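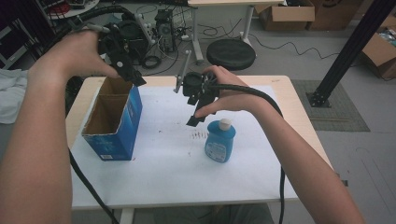 The Itside open day is a yearly public demonstration of robot training methods held in November at the Itside workshop in Marín. It is organized by Clornex, a developer of software for robot arms, and covers the collection of handling data, the training of control programs and the testing of finished systems. The most recent edition drew 229 visitors.

Format

Visitors are admitted in groups and remain in the workshop for 41 minutes. The first part is a demonstration of hand-held grippers. An operator holds one gripper in each hand and works at a table covered with white paper, using small packaged goods such as boxes and plastic bottles. The grippers are cabled, and the operator's movements are recorded for later use in training. No robot arm is used in this part.

The second part takes place at the Usard cell, a fixed station with two arms. The cell runs a packing task trained on 62 recordings made with the hand-held grippers. Staff change the starting position of the goods between runs - visitors may also choose it - and failed attempts are left in the program.

History

The first open day was limited to trade visitors and consisted of a talk and a single run of the cell. Public admission began with the second edition, when the gripper demonstration was added. A later change allowed visitors to try the grippers for up to 30 seconds each. Recordings made by visitors are deleted after the session.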